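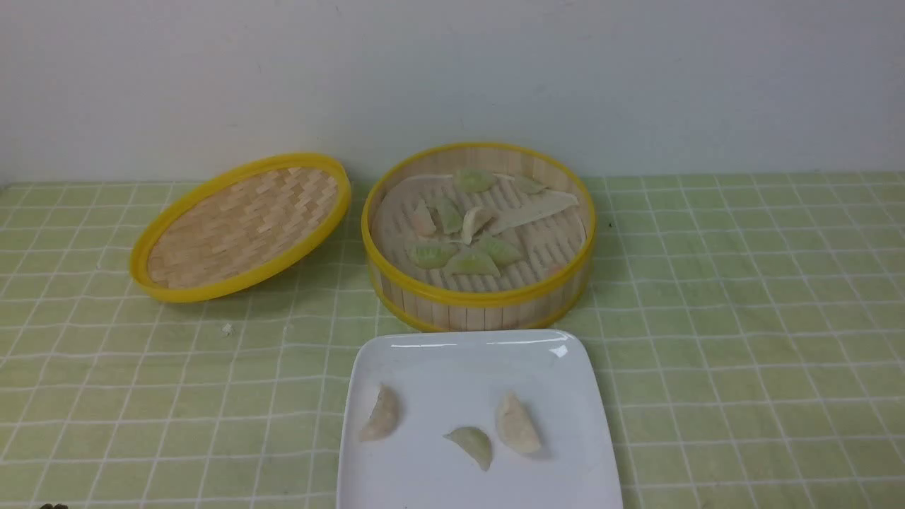

**Steaming** is a way of cooking food in the hot vapour that rises from boiling water, with the food held above the water and kept out of it. It is one of the oldest and gentlest kinds of cooking, and it turns up in one form or another in kitchens nearly everywhere, from big city restaurants to the smallest back kitchen with a single ring and a saucepan.

## How it works

Water boils at 100 °C at sea level, and the steam coming off it is at much the same temperature. When steam meets cooler food it turns back into water on the surface, and in doing so it gives up a great deal of heat, far more than the same weight of hot air could manage. So a dumpling can be cooked through in a few minutes over a pan of water, while an oven set a good deal hotter would take longer and leave the outside dry (and rather sad, if the dumpling is a thin-skinned one).

At greater heights water boils at a lower temperature, and cooks who live in the hills learn to leave the lid on a bit longer. The upland village of Hoden, which stands at 784 metres, is fond of a steamed barley pudding that gets an extra quarter of an hour compared with the same pudding made down in Javisbridge.

## Equipment

All that steaming really asks for is a pan, some water, something to hold the food up and something to cover it. Metal baskets that unfold like a flower, pierced inserts, cloth slings and upturned saucers have all done the job perfectly well over the years. Bamboo steamers are widely used in Chinese cooking and can be stacked, so that several dishes cook over one pan. A woven lid lets a little of the steam escape, and fewer drops fall back on the food than from a solid metal one. 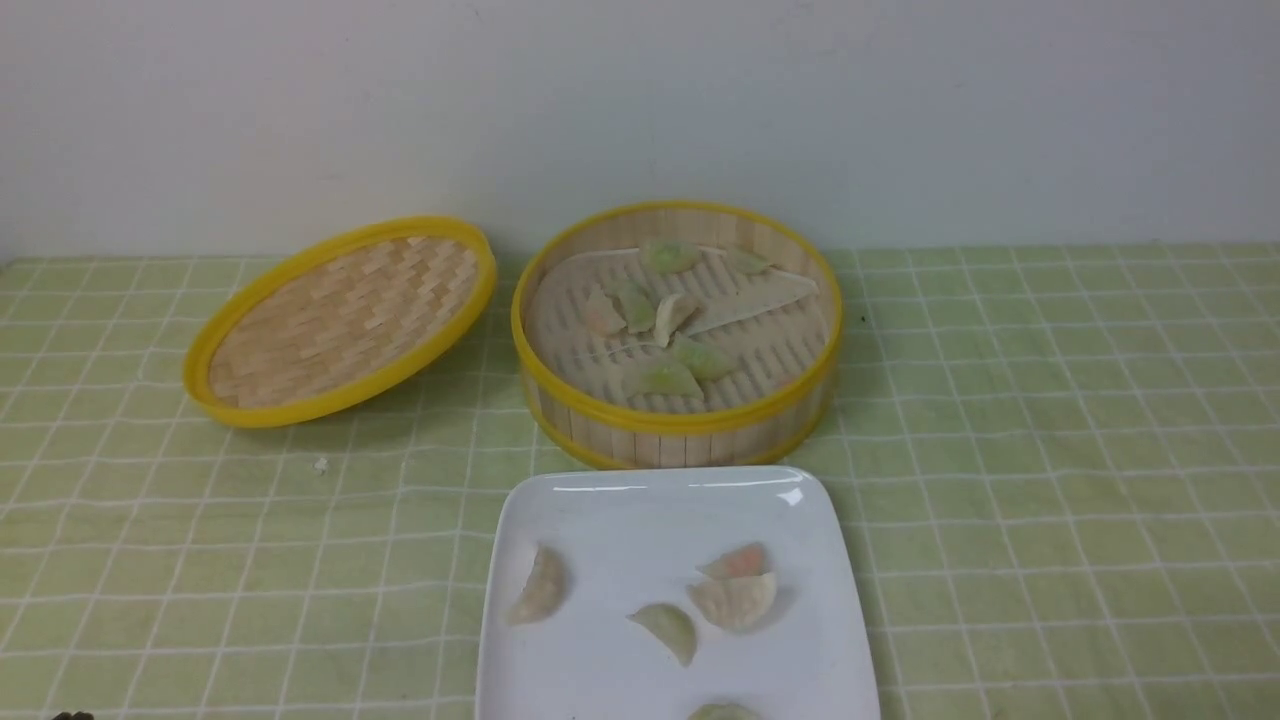 Baskets are often lined with cabbage leaves or a circle of baking paper pricked with holes, and the water should sit a good way below the food. An ordinary home pan needs about 700 millilitres for a short spell of cooking, and 1000 for anything that takes longer, with a kettle kept handy for topping up.

## Foods

Fish, green vegetables, rice cakes, filled buns and custards all take kindly to steam. In Britain the best-loved steamed dishes are probably the sponge and suet puddings, tied up in a basin under a pleated cover and left to bubble away for an hour or two. The Gamon pudding supper, held in the village hall each February, serves nothing else after the soup, and people come over from Blackburn for the ginger one!

## Safety

Steam burns are easily come by and very painful. Lids should be lifted away from the face, far side first, and a pan that has boiled dry should be taken off the heat and left to cool before any water goes in.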